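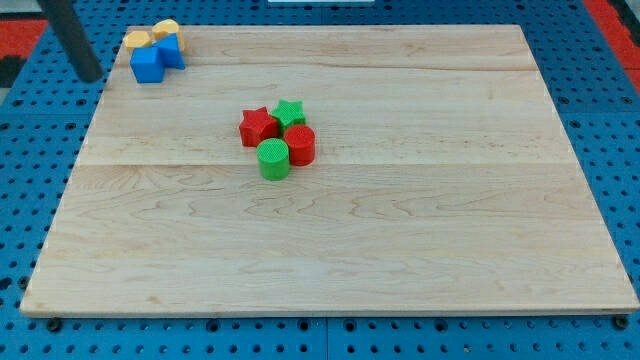 Sorting boards and blocks for the under-fives room

Category: Members' Forum > Play Materials and Room Layout
Last updated: February

Ghada Atallah
I should be grateful for the advice of members on the following matter. The Priltthorpe playroom has been asked to adopt a single arrangement for block work at table height. Our present surface is a light wooden board made up of joined strips, laid flat on blue pegboard. The blocks are placed on it in small groups of four. One group is set in the upper left corner, with two yellow pieces behind two blue ones, and another is set near the middle.

My proposal is that the corner group should remain where it is at the start of each session, and that children should be invited to begin with the central one. I would welcome views before the room plan is reissued.

Ankit Shukla
Thank you for raising this. I support the use of small groups, but I have reservations about the corner. The blocks there sit very close to two edges of the board. A child reaching across from the near side will have to stretch over the central group to get to them, and in our experience at Povano the central group does not survive the attempt. I would move the corner blocks inwards by the width of a hand.

Ilham Sumampouw
I must respectfully disagree with the previous contributor. A clear space between groups is of more value than a margin at the edge. If the corner group is brought inwards, children will treat the two groups as one pile, and the purpose of separating them is lost. Our own guidance asks staff to keep groups as far apart as the board permits. Any block that falls is picked up and the session continues.

Ankit Shukla
The guidance to which Ilham refers was written for a larger table. I would also point out that falling blocks are the main source of complaint from the room beneath ours.

Suryani Pasaribu
May I ask a question about the board itself? Two seams run across its width, one towards the far side and one a little below the middle. Has Priltthorpe found that these cause difficulty? We had a jointed board on which one seam lifted slightly after repeated cleaning, and the children's taller constructions leaned whenever they were built across it. We now build only on the wide strip between the joins.

Ghada Atallah
In reply to Suryani: no lifting has been reported to date. The board is wiped with a damp cloth and dried at once, and it is checked by hand at the start of each month. I shall ask for the seams to be added to the checklist by name. The suggestion of using them as a guide for placing groups is a helpful one and I had not considered it.

Amirul Oei
I write as the person responsible for purchasing at Nondima. Members may wish to consider the colour of the blocks as well as their position. Yellow shows up plainly against pale wood and plainly against blue pegboard. Blue blocks are easy to see on the board, but once they have dropped on to pegboard of a similar colour they are easily missed at tidying time. We lost 12 from a set of 100 in a single term, and every one of them was blue.

We have since laid a grey cloth under the board. I would recommend the same to others.

Ilham Sumampouw
I would not favour a cloth. It moves when the board is leaned on, and the board then moves with it. A better course is to check the set against its list before the box is closed. Staff at our setting do this at half past three each afternoon and it takes very little time.

Amirul Oei
A cloth can be fixed at the corners. Ours has not moved. I accept that a list is also necessary.

Suryani Pasaribu
On the matter of shapes, I would ask that plain cubes should not be the only pieces offered. The corner group has a cube, but also a yellow piece with a rounded side and a taller blue one with a pointed outline. Children learn a good deal from finding out which of these will stand unaided and which need a neighbour to lean on. I would be sorry to see the odd shapes withdrawn for the sake of neatness.

Ankit Shukla
On that point we are in full agreement.

Ghada Atallah
I am obliged to all who have replied. Priltthorpe will keep the mixed shapes and the groups of four. The corner group will be tried in both positions, for two weeks each – first as at present, then moved inwards as Ankit proposes. The question of the cloth is deferred until we have a price from our supplier. I shall post the results under this heading.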